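Zirndale Tabletop Recording Kit

Product page, second revision

The Zirndale Tabletop Recording Kit is for groups that already own an arm and a hand and need demonstrations to train on. It includes the printed grid cover, a chest harness with camera mount, a set of handling objects, a foot pedal for marking starts and stops, and a license for the Clarix recording software. The arm and hand are not included.

What the kit records

Each demonstration is saved as one folder. The folder holds the video from the chest camera, the joint positions from the arm, the finger positions from the hand, and a short text line giving the task as it was read to the operator ("move the yellow cube next to the pink one"). All streams share one clock. If a stream drops out for more than 49 milliseconds, Clarix marks the folder and leaves it out of the export unless you tell it otherwise.

Folders can be exported one by one or as a batch. Batch export writes an index file with the task line, the length, the operator number and the pass or fail mark given at the end of the take.

The work surface

The cover is white fabric with black grid lines forming large squares. It goes over any flat table and is held with the six clamps in the box. The grid gives the camera something steady to line up with when the wearer shifts between takes. Small waves in the cloth do not matter. Folds high enough to tip an object should be pulled out before you record. The cover can be washed cold. Do not iron over the lines.

Objects

The standard set has foam cubes in several colors, plus household items of mixed size and stiffness. Foam is a good place to start with a multi-fingered hand. It gives under the fingertips, so an operator who closes too far will not trip the force limit on every take. Move on to the stiffer items once the operator can pick up a cube from any side.

We suggest keeping other items on the table even when the task only calls for a cube. A system trained on a bare surface tends to do poorly once there are boxes and bottles behind the target. 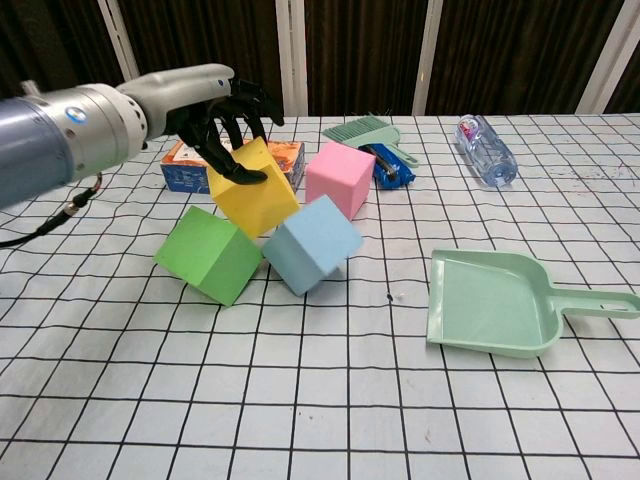 Hand on the yellow cube, with household items left on the cover.

Operators do not need to set objects down neatly between takes. Clarix has a shuffle prompt that names a grid area for each object, and the position inside that area is left to the operator. Cubes may be flat, tipped or leaning on each other. Leave a few takes in where the first grasp misses and the operator tries again, and mark these "recovered" with a double press of the pedal.

How much to collect

Our test set at the Sarby site came to 2,634 takes, of which 109 were thrown out, mostly for a blocked view of the fingers. A single task with one object can be learned from far fewer. A task with free wording and a full table will need more. Count on roughly a week for two operators to get comfortable before their takes are worth keeping.

Fitting the camera

The harness puts the camera at chest height. Stand at the table, start the preview, and tilt the mount until the hand and the objects you plan to use are both in view. Tighten the side knob. Check again after the first ten takes, as the straps settle. Long hair and loose sleeves should be kept back.

What works with it

Clarix reads joint data from any arm with an Ethernet connection and a published driver. Hands are supported through the Esteves adapter, sold separately. Hands with up to 22 joints have been tested. Two-arm recording needs a second adapter and the two-arm license.

In the box

Grid cover, 1
Table clamps, 6
Chest harness with camera mount, 1
Camera with 3-meter cable, 1
Foot pedal, 1
Object set in carrying bag, 1
Clarix license, one computer
Setup sheet

Ordering

Part number ZT-2857. The price is $2,857 for the kit, shipping extra. Replacement covers and object sets can be ordered alone. Schools may ask for the teaching price by writing to the sales desk with the name of the course.

The kit has a one-year warranty on the camera, pedal and harness. The foam pieces wear out with use and are not covered.

Known issues in this version

Clarix does not yet show the pass or fail mark in the preview window. It is saved correctly in the folder.
The pedal may register twice on thick carpet. Put the supplied rubber pad under it.
Shuffle prompts repeat if the computer clock is changed during a session.

Page last changed January 17, 2018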